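Irkalier Facilities Planning
13/09/2019

The office has completed the first draft of its equipment plan for the kitchen robotics program. We are sharing the main points here so that departments can comment before the budget is closed in December.

14 shares · 3 comments

The plan asks for two robot arms. Quotes have been received from Perent and from Gu. The two suppliers price their service contracts very differently, and departments should compare the full cost of ownership before stating a preference.

9 shares

Simulation work comes first in the schedule. No purchase order for an arm will be signed until the reach and mounting position have been checked in a model kitchen.

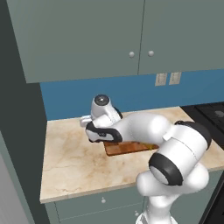
Staff time for this stage is charged to the existing planning line. The only new expense is the Neko software license, budgeted at roughly 2000 dollars for the first year. Renewal will be reviewed separately.

11 shares · 1 comment

Departments are reminded that delivery, floor anchoring, electrical work and operator training are not included in either quote. These items must be entered on the installation form. Requests that omit them will be returned.

6 shares

Spare grippers should be listed as consumables. Last year they were entered as capital equipment, and the correction delayed payment.

Questions may be sent to Mariann Borbély, who is keeping the master copy of the plan.

8 shares · 2 comments

Comments

dkl_lab: Does the service contract cover travel, or is that billed per visit?

Northhall Ops: Please post the installation form again. The old link opens last year's version.

t.arden: Glad to see training listed as its own item this time.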